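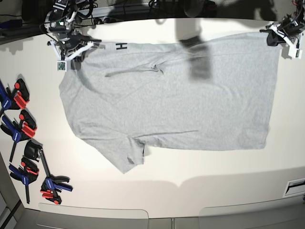

The Tunstall has 34 rooms, a bar that closes at ten and a sign at the front desk that says "Kinder to the Planet Since Day One." I asked the manager when day one was. She laughed and said she would have to check.

I had come to Puduvbridge to talk about the card. You know the card. It hangs on a hook in the bathroom and tells you that if you want to help save the earth, you should use your towel again. I have been reading that card for half my life and I have never once been told how much water I saved, or who kept the money. 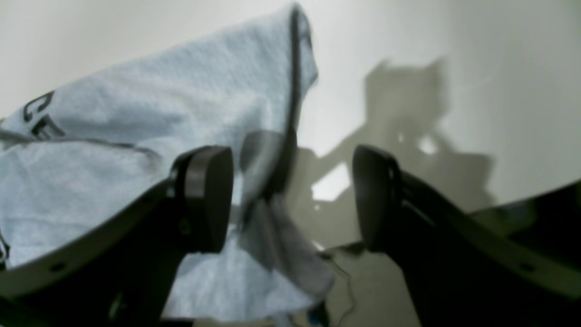
A pale blue towel

The manager asked me to leave her name out, and I agreed, partly because she was more open than I had expected. She has run the place for nine years. The cards came with the job.

"Before that we changed everything every day," she said. "Sheets, towels, the mat. People thought that was what clean meant."

And now?

"Now we change them if they're on the floor. Or we're supposed to."

I told her that I had hung mine up the first night and come back to a fresh one. She didn't look surprised. The cleaning is done by an outside firm, Kelex, and the crews are paid by the room. "It's quicker to swap it than to stand there and decide," she said. "I wouldn't stand there either."

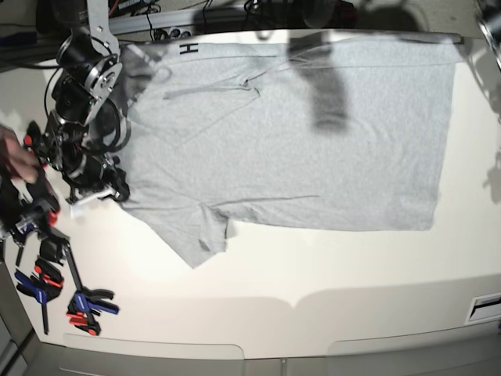 So does the card do anything? She thinks it does, a little. The laundry goes out to a plant in Sositz, and the bill dropped in the first year. She wouldn't give me the figure. I asked if room rates had dropped with it, and she gave me a long look over her coffee.

"Rates went up," she said. "Everything went up."

The owners have since promised to be "fully water neutral" by 2079. I read that line out loud to her twice. I will be dead by then, and I suspect so will the person who wrote it.

"I didn't pick the year," she said. "I asked what it meant and they sent me a poster."

She does want people to hang up their towels. She does it herself when she travels — and she gets a new one anyway, most places. What she would like is for the card to say plainly that it saves the hotel money. "Guests aren't stupid. They'd still do it."

I'm less sure. I left mine on the rail again the second night, mostly to see. When I came up from dinner there were two.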